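I did my first open mic in June, in the back of a bar called Tolley, and I have been meaning to write it all down ever since, before my brain files it away under things that happened to some other woman. So get comfortable, because I am not a short-story person (ask anyone who has ever sat through one of my jokes).

I signed up as a dare to myself. I had been scribbling bits at the kitchen table for most of the spring, mostly about my mother's parking and my years at the front desk of a dental office, and at some point you either read them to strangers or admit you're just keeping a strange diary.

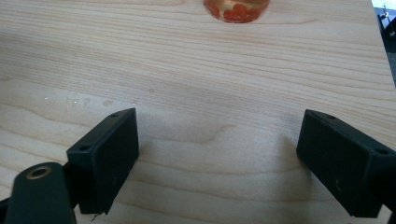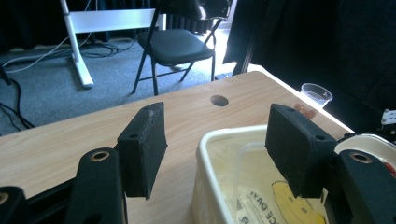
Keith Dobson told me to cut the parking bit down to half and open with the dentist, and he told me this at the bar, with my name already on the sheet and a basket of fries between us. He was right, too, which I found very annoying. The parking bit ran nearly four minutes. You get five minutes at Tolley, and then a little red light comes on at the back of the room, and if you keep talking they turn up the music on you like it's the Oscars.

So I went and stood in the hallway by the restrooms and crossed things out with an eyeliner pencil, my pen having picked that evening to die. I was number 11 on the list. If you've never waited through ten other comics for your turn, let me tell you it's a long time to hold a ginger ale! I laughed at everybody, way too loud, partly out of nerves and partly in the hope that they'd pay me back later.

And some of them were really good. Pornthip Phetsri did a bit about teaching her dad to leave a voicemail that had me wiping my eyes, and she never once raised her voice. She just stood there holding the mic stand and let us come to her. I've thought about that a lot since. My own instinct is to rush at a room like a golden retriever, and I did exactly that - I said hello twice, I knocked the stand into the stool, and then I started the dentist story from the middle.

But they laughed. The first one came at the line about the fish tank, which I had almost cut, and I was so surprised that I stopped and said "thank you" into the microphone, very politely, as if someone had held a door. That got a bigger laugh than the fish tank did. The next bit got nothing at all. The one after that got one man, off to the left, and I loved him with my whole heart.

I never saw the red light. I finished early, by a lot, and walked off the wrong side of the stage into a closet.

Afterward a few of us went for pancakes and stayed until 2 in the morning, going over everyone's sets line by line. Kidus Derese thinks the closet should be part of the act. Maiara thinks I should slow down and trust the fish tank. I wrote both of those on a napkin and then left the napkin under my plate, but I remember them well enough.

I've been back four times now. The parking bit is down to ninety seconds and my mother has asked to hear it, so I'm working on a version for her. I'm on the list again next month, somewhere near the top this time, and I'm bringing two pens.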